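I have spent most of June arguing with a clock, and I think I've finally won, so you're all going to have to hear about it.

Quick recap if you missed the last post. I've been writing the software side of our hand-held gripper work: the bit that takes two video streams and two finger-width readings and turns them into something a policy can learn from. It sounds like plumbing and it is plumbing. I called the tool Wullelley after a village I once got very lost in, and the name has stuck even though Ingvar Kjærgaard refuses to say it out loud in meetings (he's Danish, he has no excuse, their words are worse).

So, the clock. Each gripper gives us pictures 60 times a second, and separately a width reading that says how far apart the fingers are. Those two things come from different bits of electronics with different ideas of what time it is. I'd been lining them up once at the start of each recording and then trusting them to stay friends. They don't! They drift apart, very slowly, and by the end of a long recording the width reading was 43 milliseconds behind the picture. That's nearly three pictures' worth. You'd see the fingers shut on the video while the numbers still swore they were wide open.

For big chunky things it hardly mattered. We trained on blocks and mugs for weeks and the policy just learned to be a bit patient. Then we moved on to jewellery and everything went to pieces. With a chain, the whole job is in when you close. Too early and you pinch the table, too late and the thing has slid off to one side, and our poor policy had been taught by examples that contradicted each other depending on how far into the recording they came.

I tried the lazy fix first, of course. I shifted everything by half the worst drift and hoped. Rajitha Weerakoon looked at the plots and went very quiet, and I took that as my answer. After that I did it properly. The tool now looks for every moment where the fingers open or close quickly, finds the same moment in both streams, and fits a line through the differences. If there aren't enough quick movements to fit a line, it refuses the recording and tells you so in red. I'm quite proud of the red.

The other half of the job was perception. We track the two finger pads in each picture to get a second opinion on the width, and the tracker was written for plain tables. Put it over a busy printed sheet and it started finding pads all over the place. I rewrote it so it only searches the patch where a pad could physically be, given the last width reading, and it also has to match the ridges and not just the colour. It's slower. I don't mind, it runs overnight anyway.

And then came two hands. Picking a chain up and getting it into a small box is a lot nicer with two grippers, but now there are two drifting clocks and they need to agree with each other as well. I line up each gripper with itself first and only then line up the pair. I did it the other way round for a whole evening and got results that I can only call creative.

I reran the full jewellery set through the new version, 1000 recordings, and went to bed. By breakfast it had thrown out 63 of them. I went through those by hand with a pot of tea and agreed with it on nearly all, so I've left the threshold alone for now. What I like most is scrubbing through the ones it kept with the width drawn as a little bar underneath, watching the bar and the fingers move as one. I could do that for hours, and I did, a bit.

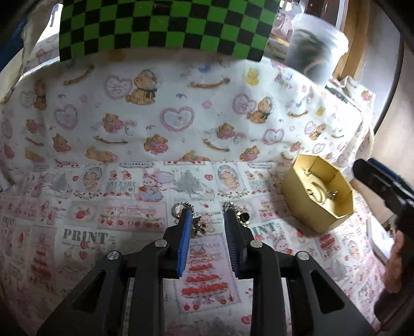
Iresha Kodikara wrote back within the hour to say that fitting a straight line was fine until the electronics warmed up, and had I checked whether the drift bends in the first few minutes? I had not. I've now plotted it for a handful of the longest recordings and there is a bend, a small one, right at the beginning. It's well under one picture's worth, so I'm not going to rip everything up again, but I've put in an option to fit two lines with a join in the middle. It's off by default. Turn it on if you record in long stretches.

Next on the list is the export step, which still writes the left and right grippers into separate files for reasons I can't remember and am slightly afraid to look up. Sunil Ranasinghe wants them merged before he starts the next training run. I've said yes, so I suppose I'd better go and do it.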